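Sundlow Residents' Association
Minutes of the monthly meeting

The meeting opened at 7 p.m. in the ground floor lounge. A quorum was present. The minutes of the last meeting were approved with one correction: the bike room fee is $15 per quarter, as billed.

1. Electrical load in the older units
The board has the report from Grilinov Electric. Kitchens in the east wing still have one circuit feeding all the counter outlets. Breakers trip when two heating appliances run together. Grilinov recommends a second kitchen circuit at $800 per unit. Owners asked if the work could be spread over two budget years. The board will get a written answer.

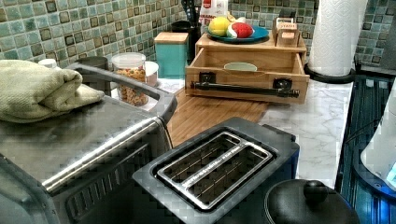
Until the work is done, east wing residents are asked to run one heating appliance at a time. A notice will go in the elevators.

2. Laundry room
Akgül Plumbing replaced the drain pump on the second washer. The bill has not come in. A motion to extend laundry hours to 10 p.m. passed, 25 to 14, with 39 units voting.

3. Water shutoff
The riser valve on the fourth floor needs replacing. Water will be off from 9 a.m. to 1 p.m. on the day of the work. Date to be posted.

4. Parking
Guest passes left on dashboards overnight were discussed. No motion was made. Carried over.

Next meeting: same room, 7 p.m. The meeting closed at 8:40 p.m.

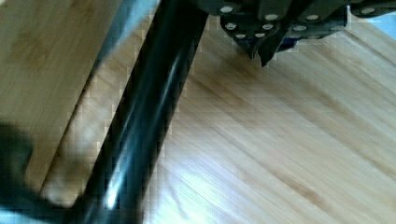 Feltance, January

Addendum to the minutes. Grilinov has confirmed in writing that the east wing work can be split over two budget years at the same price per unit. The item goes back on the agenda for a vote. Owners who want to see the full report can ask for a copy at the front desk.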